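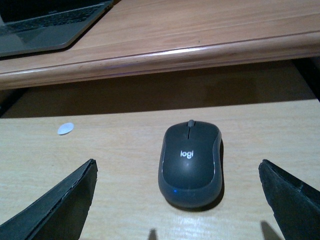
How does a robot arm know how hard to squeeze?

A robot arm learns how hard to squeeze from the people who build it and from the sensors they put inside it. A small motor opens and closes the fingers. When the fingers meet an object, the motor has to work harder, and a sensor can measure that extra effort. The computer program then tells the motor to stop closing.

The Tutordale Community Workshop prepared this page for readers aged eight and up. It explains how a small robot arm is built at home and how it is taught to pick things up.

What is a gripper?

A gripper is the hand of a robot. Many grippers have only two fingers. Human hands have five, with many joints, and each joint would need its own motor or cable if it were copied in a machine. Two fingers are easier to build and to repair, and they can still hold a pencil, a cup or a computer mouse.

The fingers must not be too smooth. Builders often cover the inside of each finger with a material that grips well. This covering wears out with use and has to be replaced from time to time.

What is inside the arm?

The arm is made of stiff parts joined together, much like the bones of your own arm. At each joint there is a motor called a servo. An ordinary motor spins around and around. A servo turns to an exact position and stays there until it receives a new message.

The messages travel along cables from a small computer called a controller. The program used in our workshop is named Wurnasano. It was written by two of our members, Intan Lumenta and Gaétan Kennedy, and it can send 300 messages to the arm in one second.
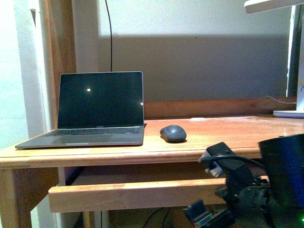 A desk is a good place for a first robot arm, provided that an adult agrees. The arm must be fixed firmly so that it does not tip over when it reaches forward. Drinks should be kept in another room.

How does the arm learn?

One way is for a person to guide the arm through a task while the computer records every movement. This is called a demonstration. One demonstration is seldom enough. If the object is moved a little to the left, the arm may close its fingers on nothing at all. The builder therefore repeats the task many times and puts the object in a new place each time. Our members recorded 46 demonstrations before their arm could lift a small box – and it still dropped the box now and then.

Rules for young builders

Always work with an adult.
Keep fingers, hair and sleeves away from the joints.
Switch off the power before touching a cable or a screw.
Write down each change in a notebook.

Words to remember

Gripper: the part of a robot that holds things.
Servo: a motor that turns to an exact position.
Sensor: a part that measures something, such as light or force.
Demonstration: a task shown to a robot so that it can be copied.

Text by Nathalie Poirier. Reviewed by Audrey-Anne Landry. Last updated 2026-05-17.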